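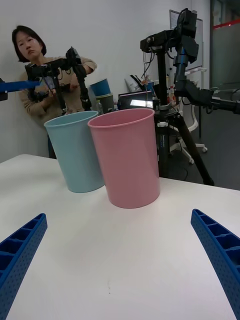
One shopper wrote to us that she had three trash bags of outgrown baby clothes in her hallway, that she was tired of climbing over them, and couldn't we just take them back and sell them to somebody else? Well, yes, we can! I read that note at the front counter with my coat still on, and I've been thinking about it ever since.

Cemivora Opens Secondhand Kids' Section in Janon Store

Janon, 28 Jan 2024 - I run Cemivora, the family clothing store on the corner across from the post office, and I'm so happy to announce that we are opening a secondhand section for kids. We're calling it the Iltia Rack. It takes up the whole back wall where the luggage used to be (the luggage has moved upstairs next to the umbrellas, for anybody who comes looking), and it opens to shoppers this week.

We tried it out quietly last July with 80 families. They brought in 675 pieces between them, and I thought we'd be sorting until the leaves came down. Most of it was in lovely shape. There were party dresses with the tags still on, rain boots that had plainly never met a puddle, and more dinosaur pajamas than I knew existed. I bought two pairs of those myself for my nephew and he won't take them off.

We are starting the section with around 1,000 pieces, sizes newborn to 12, and we'll put out more as they come in.

How to Bring Things In

Wash everything first, please, and zip the zippers. Put it in any bag or box you like and take it to the back counter, not the registers up front. We'll go through it while you shop, or you can leave it with us overnight and call in the next day.

We take tops, pants, dresses, coats, sleepwear, shoes and boots. Small stains on play clothes are fine with me, kids are kids. We can't take car seats, helmets, or anything with a missing snap at the neck. Socks only in pairs!

For each piece we accept, you get store credit on a card. The credit is good on anything in the building, new or used, and it doesn't run out. If you'd sooner not have the credit, tell us and we'll put it toward the coat fund, which hands out winter coats through the schools here.

Anything we can't use, you can take home again, or leave for the textile bin out back. 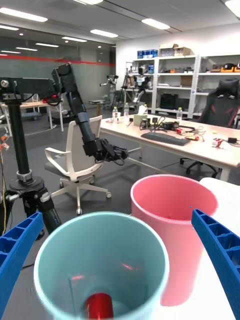
What It Costs

Most of the rack is $5 a piece. Coats, snow pants and boots are more and have their own green tags, and the really tiny things like bibs and hats are in a basket by the mirror for less. I wanted prices a grandparent could figure out in their head while holding a toddler - I have been that person, with that toddler, and I did not want to do percentages.

You can return a secondhand piece for credit if it doesn't fit, same as our new clothes. Keep the tag on until you've tried it.

Who's Helping Us

Upadhyay Tailoring, two doors down, is doing our mending. They're fixing hems and replacing buttons before anything goes on a hanger, and they did a beautiful job on a little red peacoat I had almost given up on. They'll also take mending straight from you if you drop it at our back counter, with their own price list, and it goes over to their shop every afternoon.

People have asked me if this means we're cutting back on new clothes. We aren't. The spring order is in, the Easter outfits are on their way, and the baby department is staying right where it is. I just think a kid who grows out of a jacket in four months shouldn't need a brand new one every time.

Opening Week

We'll have coffee and cookies by the rack all through opening week, and the first bag you bring in earns double credit. Please don't bring it all at once if you have a garage full. We'll be here!

Bags are accepted at the back counter during regular store hours. For questions, or to have us hold a size for you, stop in at Cemivora in Janon and ask for the Iltia Rack.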